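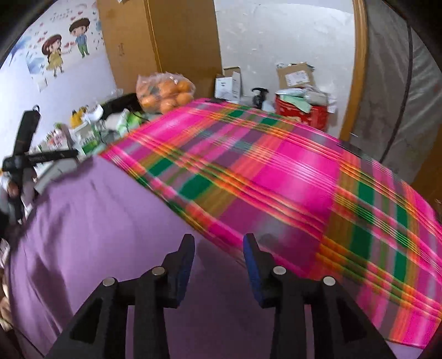
Page last changed: May 2020

Who Picks Up When You Call the Hotline? My Semester With Town Bribery Complaints

9 min read

Search this site Go

So this is my report for the local government seminar, and I should say up front that it ended up being a lot more about voicemail than I expected. My original plan was big. I was going to compare how four towns deal with complaints about officials taking money or favors, and I had a color-coded chart and everything. My advisor, Szabolcs Deák, looked at the chart for a while and asked how many of those towns had agreed to talk to me. The answer was none. By October I had two, Pluvska and Totholm, and those are the two you're going to read about.

Both towns have a way for regular people to report a bribe. Pluvska has a phone line that goes to an office in the town hall annex, next to parking permits. Totholm has a paper form and an email address, and the form gets handled by the deputy clerk. Neither town has its own investigators (I didn't know this going in, I pictured detectives). What they have is somebody who reads the complaint, decides if it makes sense, and either sends it up to the county or writes back and says sorry, this isn't something we handle.

What I wanted to find out

My question started out as "do hotlines reduce corruption," and I'm glad I got talked out of it, because I have no idea how a person would answer that in one semester with a bus pass. The question I ended up with was smaller: what happens to a complaint between the moment somebody makes it and the moment somebody closes it? Who touches it, what do they write down, and does the person who complained ever hear back?

How I did it

I asked both towns for their complaint logs under the open records rules. Pluvska sent theirs as a spreadsheet with the names blacked out, which was great. Totholm sent a scan of a scan. I typed the whole thing in by hand over a weekend, and there's one column I still can't read, so I left it out of everything below.

Put together, the logs had 37 complaints in them. I read every one and sorted them by what the person said had happened: permits, inspections, contracts, jobs for relatives, and a pile I labeled "other" that got bigger every time I looked at it. Khoa Tăng, who was in my seminar group, sorted the same complaints without seeing my labels, and then we compared. We disagreed a lot on the inspections! A restaurant owner says the inspector kept coming back until he got free lunches. Is that a bribe, or is it an inspector being a pain and also hungry? Khoa said bribe. I said other. We went with Khoa's answer because the state guide says anything of value counts, and lunch has a value.

I also did two interviews, one with the person who answers the line in Pluvska and one with the deputy clerk in Totholm. Both asked me not to use their names, so I won't. I wrote my notes up the same night each time, and I let both of them read what I was going to quote.

What the logs look like

Permits were the biggest group in both towns, and it's mostly small stuff. Fences, sheds, a sign for a hair salon. The story is nearly always that the application sat on a desk for ages and then somebody hinted it could move faster. Very few people say they paid. Mostly they say they were asked, or that they felt like they were being asked, and those are really different things when you're the one who has to decide what to do with the complaint.

The contract complaints were rarer but longer. One of them, in Pluvska, runs on for pages and is about a paving job that went to a company called Gikau. The person complaining had bid on the same job and lost. I want to be careful here: the county looked at it and closed it with no finding, and losing a bid is a pretty good reason to be mad all by itself. I bring it up because it was the best documented complaint in either log. He attached the bid sheet, the meeting minutes and a list of dates. If everybody's complaint looked like that the office would have a much easier job, though I can also see why most people don't have meeting minutes lying around.

Then there's the follow-up problem, and this is where I got a little worked up, sorry. Pluvska's spreadsheet has a column called "reply sent." It's blank most of the way down. When I asked about it, the woman on the phone line told me, "I call them back if they left a number, I just don't always go in and fill out the box." So maybe people are hearing back and maybe they aren't, and the log can't tell you. Totholm does send a letter every time, but it's the same letter, and it says the matter "has been received and will be given appropriate attention." I'd be pretty annoyed if I got that about my fence.

What the interviews added

Both people said the hardest complaints are the anonymous ones. You can't ask a question back. In Totholm the deputy clerk keeps them in a separate folder and rereads the folder when a new one comes in, to see if the same office or the same street comes up again. She started doing this on her own, and it's not written down in any procedure. She said it worked once, with two notes that were clearly about the same inspector, and she sent them up to the county together. She never learned what the county did with them.

I asked them both whether they'd report their own boss. There was a long pause both times. I didn't push.

The reading part

We had to tie our projects to something from the reading list, and I picked the Doãn paper on complaint systems in small offices. The main argument in it is that people decide whether to trust a complaint line mostly by how the first contact goes, and hardly at all by whether anyone ends up punished. I wasn't convinced when I read it in the fall. After the interviews I'm closer to convinced, mainly because the Pluvska line gets repeat callers, and the woman who answers it knows some of them by voice. They call her about bribes and they also call her about leaf pickup.

We value your privacy. This site uses cookies to remember your settings. Accept / Manage choices

Stuff that's wrong with this project

Quite a bit! Two towns isn't enough to say anything about towns in general. The logs only have the people who complained, so I can't tell you a thing about the people who paid up and kept quiet, and I'd guess that's most of them. The Totholm log has the column I couldn't read. And I had a third interview lined up with somebody at the county, but it got moved and then moved again, and then campus closed and I finished writing from home. I still have the question list if anybody in next year's group wants it.

What I'd suggest to the towns

Pluvska should make the reply box a required field, so a complaint can't be closed until somebody fills it in. It's a spreadsheet, this is maybe an afternoon of work. Totholm should rewrite the letter so it says who has the complaint and what number to call. And both of them should write down the folder trick, since right now it lives in one person's desk drawer and she told me she's thinking about retiring.

I sent a short version of this to both offices. Pluvska wrote back and asked for the spreadsheet with my categories added, so I cleaned it up and sent it over with Khoa's labels in one column and mine in the next. Totholm sent me the letter.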